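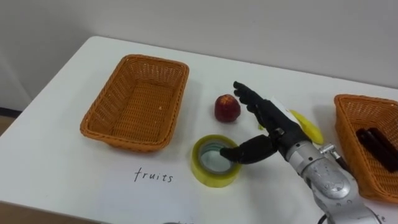 **Trucos de taller para quien enseña a una mano a recoger la mesa**

Llevo desde noviembre juntando ejemplos para que un sistema aprenda a separar fruta de material de oficina. Una tarea que mi sobrina domina desde los tres años y que a mí me ocupa las tardes enteras. Voy por 189 episodios buenos de los 400 que me pide Wiebke Ackermann, que es quien entrena el modelo y quien me devuelve los malos con una puntualidad admirable. Apunto lo que me ha ido sirviendo, por si alguien se ve en las mismas.

## La mesa

- **Escriba los letreros en la propia mesa.** Rotulador negro, letra grande, delante de cada cesta. Yo empecé con tarjetitas dobladas y me pasé una mañana persiguiéndolas por el suelo. Antes pruebe el rotulador en una esquina y vea si sale con alcohol. Si no sale, enhorabuena, ya tiene mesa para siempre.
- **Cestas iguales.** Si una es de mimbre y la otra de plástico azul, el sistema aprenderá que la fruta va al mimbre y el letrero le dará lo mismo. Me costó 5 sesiones enterarme.
- **Sacuda las cestas entre tandas.** El mimbre guarda migas, pelusas y cosas que prefiero no investigar.
- **Luz fija.** Baje la persiana y encienda la lámpara aunque fuera haga un sol espléndido. El cuaderno con las horas de nubes, que también lo tuve, no sirve para nada.

## Los objetos

La cinta de embalar es mi enemiga personal. Tumbada ofrece un agujero estupendo para meter un dedo, y luego hay que convencerla de que salga. Mejor un rollo empezado que uno nuevo, y el extremo bien pegado: un pico suelto se adhiere a los dedos y el episodio acaba con la mano saludando, cinta incluida.

Con la fruta, paciencia. La manzana rueda en cuanto se la mira mal. Si va a usar plátanos de verdad, cómprelos verdes y acepte que el viernes cenará plátano; los de juguete duran más y saben peor.

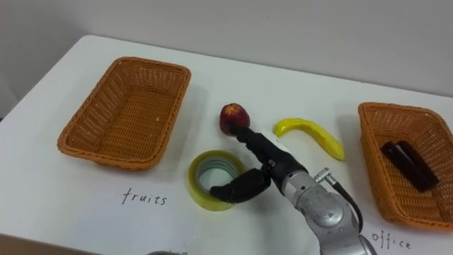

Cambie las cosas de sitio en cada episodio, y cámbielas en serio. Uno cree que coloca al azar y luego repasa las grabaciones y ha puesto la manzana en el mismo palmo toda la tarde. Yo tiro un dado para cada objeto, con la mesa dividida mentalmente en seis zonas. Queda muy científico si entra alguien.

## Los episodios

- **Grabe también los titubeos.** Si el dedo roza la manzana, falla y lo intenta de nuevo, se queda. Wiebke lo llama «recuperación»; yo lo llamaba hacer el ridículo y lo borraba. Perdí un buen montón así.
- **No ayude.** La tentación de alargar el brazo y empujar el plátano dos dedos es enorme. Siéntese sobre la mano si hace falta.
- **Nombre los archivos al momento.** «prueba_final_buena_2» no es un nombre, es una confesión.
- **Pare antes de cansarse.** A partir de las siete de la tarde mis agarres son bruscos, y un sistema que aprende de mí a esas horas aprende a estar harto.

El disco, de 600 GB, me parecía un exceso al comprarlo. Ya voy borrando series — las mías, no las de Wiebke — para hacer sitio.

Para limpiar los dedos negros uso un paño de gafas apenas húmedo. Nada de alcohol ahí: resérvelo para la mesa.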